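Trolside table lamp, after two months

I bought the little Trolside lamp in September, mostly because it was on sale and our old one had started to flicker. It's a white globe with a bit of texture to it, on a thin gold stand, and I wasn't expecting much!

It has lived on the honey-brown table next to the kettle ever since, and I love it there. The light is soft enough for tea and late-night reading (glasses permitting), and it takes up hardly any room.
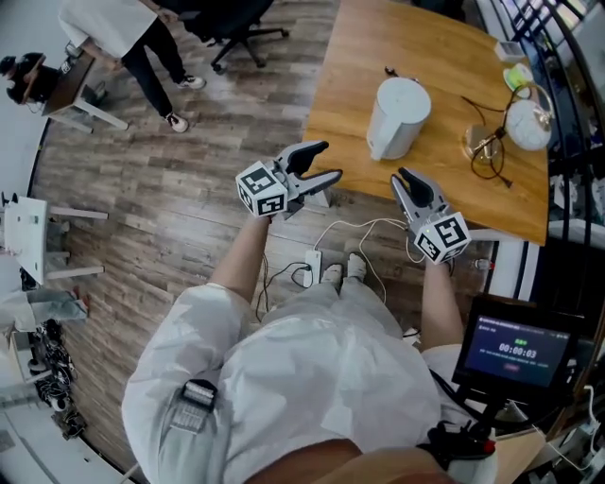 The lamp at the far end of the table, past the kettle.

Two gripes. The cord is shorter than I'd like, so plan on a power strip, and the textured globe holds on to dust like crazy. I go over it with a dry paintbrush, which takes almost 4 minutes. Would I buy it again? Yep, and I'm already eyeing a second one for the bedroom.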